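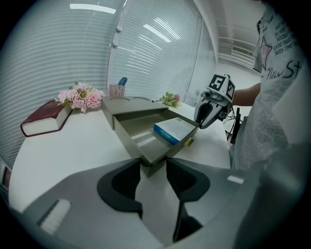 Where can you see my new prints this autumn?

In the small gallery at Stirnwood, on the upper floor of the old grain store, every Saturday until the end of October.

I am happy to write this, because I was waiting for the answer since June. The show is called Grerna and there are 17 of us in it, mostly printmakers and two who work in clay. I have four linocuts on the long wall, next to the window. They are all of the same pond, and I made them between spring and the end of summer. The biggest one needed five blocks. I spoiled the third block and had to cut it again, so please be kind if the green looks a little heavy.

The prints are not framed behind glass this time. I asked at Vigfúsdóttir, the frame shop, and they suggested a thin wooden bar at the top and bottom. I was in doubt for a week, then I said okay. Now I like how the paper moves a little when someone opens the door.

Each print is in an edition of 50. The small ones cost 93 dollars, and a part of every sale goes to the repair of the roof. If you prefer only a card, there is a box of them near the stairs.

How to come: the bus stops at Zillell bridge, and from there you walk up the hill and take the second left. The door is green and it sticks, so push it hard. We open at ten in the morning and close at four. I will be there myself on the first and the last Saturday, with my cutting tools and some spare lino, if you would like to try it.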